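Grouting terracotta-coloured tiles: which shade, and do I seal first?

Posted in Home & Garden > Walls and Floors
Asked by Botora, 15th September

Hello everyone! I'm finally getting round to tiling my kitchen and I'm so excited I could burst. I've wanted warm, orangey tiles since I was small (my gran had them) and I've found some unglazed ones from a little place called Golitz that I absolutely love. 94 tiles are sitting in the hall as I type.

What I can't decide is the grout. I'm leaning towards something pale so the pattern shows, but my sister says it will look filthy by October. Also, do I seal before grouting, after, or both? The leaflet in the box is no help at all. I like the tiles set on the diagonal for the wall and a plain grid for the floor.

Light lines with orangey tiles, wall and then floor:
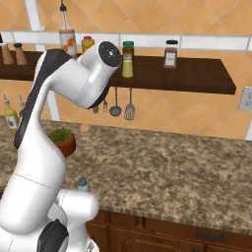
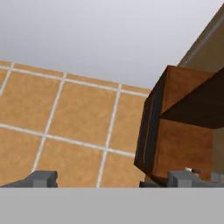

Prandholm
Go pale, go pale! I did my utility room in a soft ivory and it still makes me happy every time I put a wash on. Your sister has a point about floors, though. Pure white on a kitchen floor is hard work, especially by the back door and in front of the cooker. A warm cream or a light sandstone gives you nearly the same look and hides the worst of it. Keep the whiter one for the wall if you want to, there's no rule that they have to match.

On sealing: with unglazed tiles, both. One thin coat before you grout, let it dry overnight, then grout, then leave it alone until the grout has cured (check the bag, mine said three days) and seal the lot again. If you skip the first coat the grout gets into the face of the tile and leaves a haze that is a real pain to shift. Ask me how I know! I spent an entire bank holiday on my knees with a nylon pad.

A few other things I wish I'd done:

Mix small batches. I made up half a bucket and the last third of it went off before I got to it.

Lay out a dry run first and shuffle tiles from different boxes together. Handmade-looking ones vary a lot, and you don't want all the dark ones ending up by the fridge.

Diagonal on the wall means a lot of cut triangles along the edges. Buy extra. I ordered 22 spares and used nearly all of them, and my wall isn't big. Hire a wet saw for the weekend as well, a snap cutter made a right mess of my corners.

Have fun with it, it's one of the most satisfying jobs in the house. And post how you get on!

Yousafzai
Seal it twice, yes. Use a 500 ml bottle to start with and see how far it goes before buying the big tin.

Tile_and_error
Agree with most of the above, but do a test board first. Stick four offcuts to a bit of scrap board, grout half in one colour and half in another, seal it and prop it up where it's going to live. Dried grout is often a fair bit lighter than it looks when you're putting it on, and the sealer can darken the tile too - mine went from peach to proper brick. I was thrilled with it, but it was a surprise.

I'd also look at the gap width before the colour. A wide joint in a pale shade is a much louder pattern than a thin one. I used 3 mm spacers on the wall and 5 mm on the floor and it looks lovely, quite rustic.

For cleaning, warm water and a pH-neutral floor cleaner. No vinegar, it eats away at cement grout. I paid 70p for an old nail brush at a jumble sale and it does the lines by the cooker beautifully.

Botora
Thank you all so much! Cream for the floor and the whiter one for the wall, then. I'm off to make a test board tonight, and I've already rung up about a wet saw. Does anyone know if the first coat of sealer can go on before the tiles are stuck up, while they're still flat? Seems easier than doing the wall upright.

Prandholm
You can, just keep it off the backs and sides or the adhesive won't grip.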